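OK, a long one tonight. We've had the two-arm cells at work for a while now and my DMs are full of the same four questions, so I'm putting it all in one place.

For anyone new: I work at the Wikik practice floor in Baltville. People think of it as a warehouse. It's a bunch of benches where arms learn to pick up ordinary household stuff, and where the rest of us learn to work next to arms. I came over from the packing line at Drerotden, nights, so yes, I know what a real warehouse feels like on your knees.

Old job was 300 totes a shift. Pick, scan, drop, repeat. When they told us part of the line was getting automated, I did what everyone did and updated my resume in the parking lot. 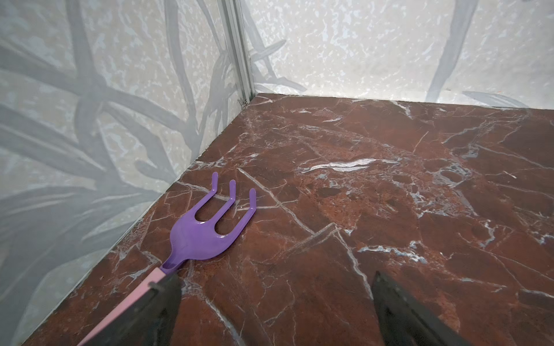 And then the thing that got automated first was the part I hated most! The bending. I kept waiting to feel bad about that and I still don't. What I do miss is talking. On the line you had someone across from you all night long, and now half my shift is me and two arms, and they are terrible at gossip.

The job titles changed before the jobs did, by the way. I was a "cell partner" for 3 weeks before I ever touched a cell. Same badge, same locker, new lanyard.

Training was seven days. I wanted a month. If your company is offering you seven days, ask for more and ask in writing – I'm serious, they gave the September group extra time only after we put it on paper.

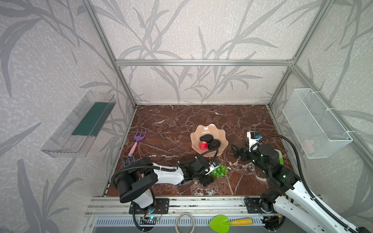 My hands are slower than they used to be and my eyes are way busier. On the line I could think about dinner for hours. Now I'm watching for small stuff: is that grip too high, is the cable going to snag, is somebody's spare roll of whatever where an elbow joint wants to be. We argue a lot about layout. Grapes on the bare marble and the rest of the fruit on the plate sounds like nothing, but that's the kind of thing two of us will discuss for ten minutes with our arms folded, because a bunch of grapes has no obvious place to grab it. I never once had an opinion about grapes before this job.

Stuff I'd ask a manager before the machines show up, from somebody who didn't ask:

1. Who gets to stop it? With us, anyone on the floor can hit the button and you don't have to explain yourself first. Get that answer before day one.

2. What happens to the pay grade? Mine went up one step. Packers who stayed on the line got nothing, and there's still bad blood over it. I don't blame them one bit.

3. Who resets the bench between runs? If the answer is "whoever's around," congratulations, it's you. Put it on the schedule like any other task.
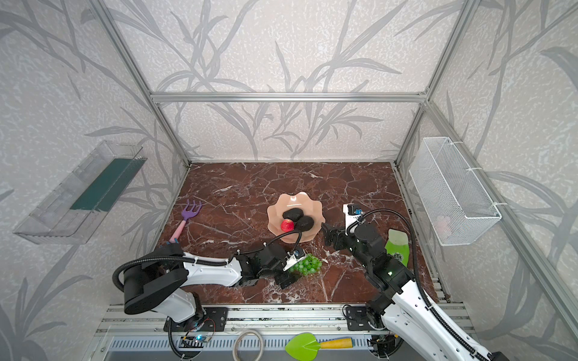
4. Where do complaints go? Ours went to an inbox that got checked when somebody remembered it existed. Farías (the company that services our arms) had a tech on site who listened better than the inbox did, so people just told the tech everything, including things about the vending machine.

Somebody asked about numbers. There were 64 of us on nights at Drerotden when I left. Most moved to other shifts or other sites, a few took the buyout, and a few I lost touch with. I'm not going to tell you it was painless. It was pretty rough on the older folks who'd built their whole week around that shift.

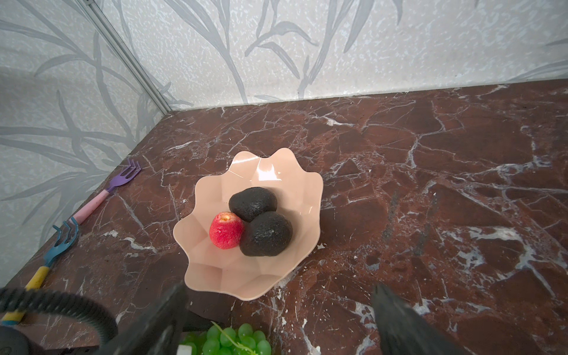
Do you need to know how to code to do this work?

I don't. You need patience, decent notes and the nerve to say "stop" in front of people who went to school for this. A couple of my coworkers picked up some scripting on their own and it helped them get onto the planning side, but it wasn't required for the floor.

Would I go back to packing? For the people, maybe for a week. My knees vote no.

One more and then I'm going to bed: if you're on a line that's about to change and you want to see my actual training checklist, reply here and I'll type it up this weekend. It's two pages and the coffee stain is part of it.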